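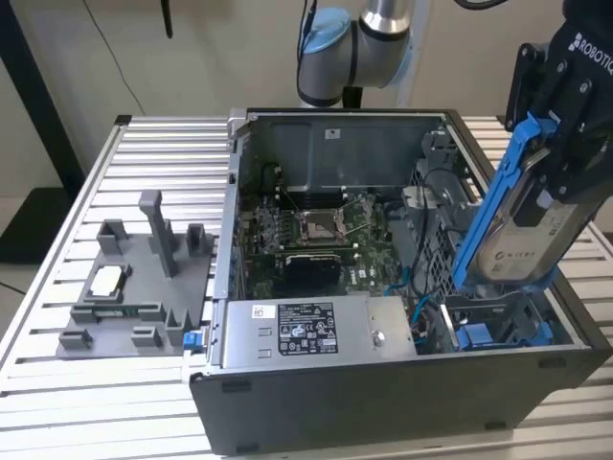 The owner of the repair shop on Punavstead's main street does not believe in the cloud. She says this the way other people say they don't believe in horoscopes. She has run the place for long enough to have seen three kinds of backup go out of fashion, and when I told her I was writing about what families do with their old digital photos, she asked whether I wanted the short version.

"They lose them," she said. "That's the short version."

I had come in with the opposite idea. A company called Trellska has been mailing flyers to houses in my part of town since May, offering to gather up a family's pictures, sort them by face and keep them "for generations." The price is $40 a year. My sister signed up. I was less sure, and I wanted to hear from someone who spends her days with the machines people used before there was anything to sign up for.

She had read the flyer too. It was under a coffee mug.

"Ask them how long a generation is," she said. "Then ask them how long they've been in business."

I did ask, later, by email. Trellska's reply said the company was "built to last" and gave me a link to a page about its values. The page did not say what happens to the pictures if the company closes. The terms of service do, some way down: customers get 40 days to download everything.

"Forty days is fine if you're reading your email," she said when I told her. "Who reads that email? It goes to an address your dad set up, and your dad's been gone two years."

She isn't much kinder to the other side. The people who tell you to print everything, she says, have never had a wet basement. The people who buy a drive, copy the lot onto it and put it in a drawer are the ones who end up at her counter.

"They think it's like a shoebox," she said. "A shoebox doesn't have moving parts."

I pushed back on this. Surely some old drives are fine. She agreed that plenty are, and that she has pulled pictures off machines older than the customer's kids. Her complaint is that people treat one good result as proof.

"Somebody's uncle got his wedding photos back off a computer from the garage, so now everybody's garage is a bank vault," she said.

What does she charge? It depends, and she was careful here. If the drive works and only the computer around it has died, it's a small job. If the drive itself is bad, she sends it out to a lab, and the quote can reach $900. Most people stop there. A few pay it. She told me about a customer who paid it for a folder that came back with 200 pictures inside, nearly all of them of a boat.

"Was he happy?" I asked.

"He liked the boat," she said.
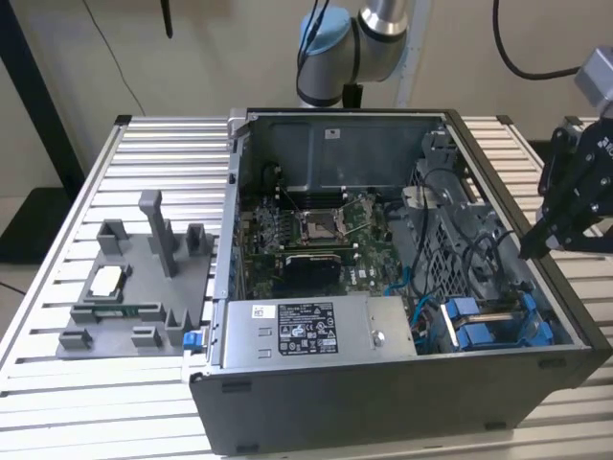
What she'd do with yours

I tried for some time to get a straight recommendation out of her. She doesn't like giving them. Every method she has ever recommended, she says, somebody has come back to complain about.

In the end she told me what she does with her own. She keeps one copy at home and one at her brother's house, both on ordinary drives, and she swaps them at Thanksgiving. She deletes a lot. That last part is the one she cares about, and it's the one place she sounded sure of herself.

"People bring me 40 shots of the same birthday cake," she said. "Who's going to look at that? You're asking your grandkids to do your homework."

I have my doubts about this. My own favorite picture of my mother is a bad one, half out of focus, with her elbow in the potato salad. A tidy person would have thrown it out. I said so.

"Then keep it," she said. "I didn't say throw out your mother."

She has no patience for sorting programs, either. She tried one called Heiskanen on her own collection and it filed her two nieces as one person -- and then, after an update, as three. The maker's website says the program "learns your family over time." She gave it a winter and went back to folders with the year on the front.

I asked whether any of this matters as much as we make out. People lost most of their pictures in the past and got by. She thought about it for longer than she had thought about anything else.

"It matters to the ones who come in," she said. "I don't hear from the rest."

My sister is still with Trellska. So far it has found every picture of her dog and put a third of them under my name. I bought a second drive, which is at her place, in a kitchen cupboard next to the flour.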